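奥尔茨伍德自治章程争议

奥尔茨伍德自治章程争议，是围绕奥尔茨伍德地区（Olteswood）与中央政府权限划分而产生的一系列立法、司法和选举纠纷。争议的核心是章程修订案第14条，该条规定地区议会可在财政移转不足时自行开征附加税，并可就地区的宪制地位举行咨询性公投。

背景

奥尔茨伍德原为两个行政区，即北部的尼坦（Nitine）和南部的萨瓦茨基（Sawatzky），合并后设立单一议会。合并法令保留了两区各自的土地登记制度和市镇选举办法，但将警务、港口和高等教育划归中央。首部自治章程由制宪议会起草，条文较短，对税收分成仅作原则性规定，具体比例由双方每届任期协商一次。

这一安排在最初几届议会中运作平稳。港口收入上升以后，尼坦区的市镇联合会要求将港务费纳入分成基数，中央财政部门则认为港务费属于服务收费，不属税收。双方先后签订两份临时议定书，第二份议定书期满后未获续签，分成比例自此沿用旧值。

修订案的提出

修订案由地区议会多数派提出，共6章，其中财政与公投两章为新增内容。起草工作在议会所在地阿勒姆（Allham）进行，法律委员会就附加税的征收主体举行了听证。反对派主张将公投一章单独表决，理由是该章涉及国家宪法保留事项，与财政条款性质不同。议长裁定修订案应作为整体付表决，反对派议员随后退席，修订案获得通过。

按照合并法令，章程修订须经中央议会批准方能生效。中央议会的宪法事务委员会将草案搁置，既未列入议程，也未作出否决决定。地区政府据此主张，审议期限届满而无决定者视同批准；中央政府则认为合并法令未设默示批准制度。

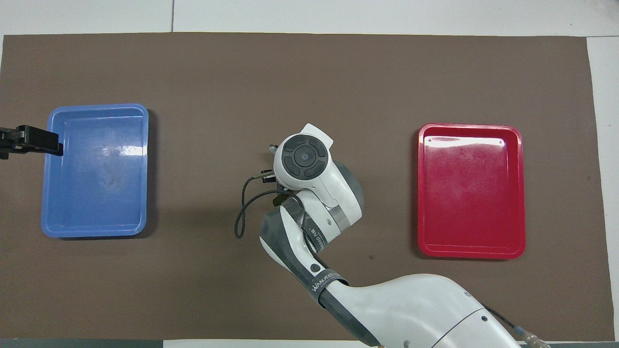 哈维·克卢捷（Harvey Cloutier）认为，默示批准之说在条文上站不住脚，但中央议会长期不作决定，同样违反了合并法令中的诚信协商义务，两项瑕疵不能相互抵消。他还指出，争论双方都援引了制宪议会的会议记录，而该记录对期限届满的法律后果未作任何讨论。

司法程序

地区政府向宪法法院提起机关争议之诉，请求确认修订案已经生效。中央政府提出反诉，请求中止适用第14条。法院先就中止申请作出裁定，准许中止公投条款，驳回中止财政条款的申请，理由是附加税尚未开征，不存在急迫损害。

在实体判决中，法院认定章程修订未经明示批准不生效力，同时认定中央议会负有在合理期间内作出决定的义务。判决没有规定具体期间。两名法官提出部分不同意见，认为法院应当为中央议会设定期限，否则所确认的义务难以执行。

判决公布后，双方对其含义各有解读。地区政府强调判决确认了中央的作为义务，并据此要求宪法事务委员会重新排期；中央政府强调修订案自始未生效，已经依据该案设立的附加税筹备机构应予撤销。筹备机构其后改组为地区财政研究处，不再行使准备征收的职权。

选举影响

争议对地区政党格局影响较大。多数派联盟原由主张扩大自治的中间派和主张独立的左翼组成，判决之后，左翼要求不经中央同意直接举行公投，中间派拒绝支持，联盟随即解体。地区议会于6月提前改选，中间派仍为第一大党，但失去单独提案修订章程所需的席位。

萨瓦茨基区的投票取向与尼坦区差异明显。前者对港口收入依赖较低，主要政党在竞选中以移转支付的稳定性为主要议题；后者则集中讨论港务费归属。合并法令规定，选民超过1,000人的市镇应设独立投票区，较小市镇与邻镇合并计票，因此内陆选情的统计口径与沿海地区不完全一致。

后续协商

改选后成立的地区政府撤回原修订案，改为提出两个独立文本。第一个文本只处理分成基数，将港务费中超出维护成本的部分计入；第二个文本规定咨询性公投的程序，并以中央议会事先同意为前提。宪法事务委员会受理了第一个文本，第二个文本被退回补充说明。

双方另设联合技术小组，负责核定港口维护成本。小组由双方对等派员，主席按季轮换，其结论对双方政府无拘束力，但须作为附件提交中央议会。主要分歧在于疏浚支出应按发生年度列支，还是按航道使用年限分摊。前一种方法会使计入基数的金额逐年波动较大，后一种方法则要求先就航道的折旧年限达成一致。

参见

默示批准；机关争议；财政移转；咨询性公投；港务费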